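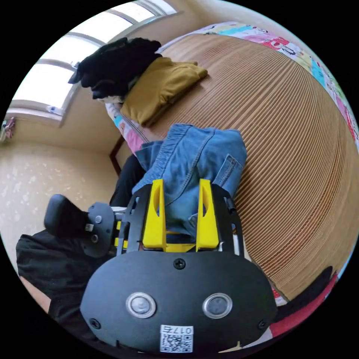

Pinza manual Brilen con los dedos amarillos montados, sujetando una prenda vaquera.

Pinza manual Brilen, kit de montaje
Ref. 596

Útil de mano con dos dedos ranurados de perfil cónico y empuñadura lateral engomada. Placa trasera ovalada negra, fijada con tres tornillos, con dos ventanas de sensor. Bastidor metálico negro con aberturas.

Peso del kit: 596 g
Apertura máxima: 148 mm
Longitud del cable: 200 cm
Tiempo de montaje: 60 minutos

Los dedos se sirven sueltos. Móntelos en paralelo y compruebe el cierre antes de apretar la barra que une las bases. Para tejido grueso, use el juego de dedos largos Lollar (no incluido).

Planos de taller: Edem Appiah. Próxima reposición: mayo.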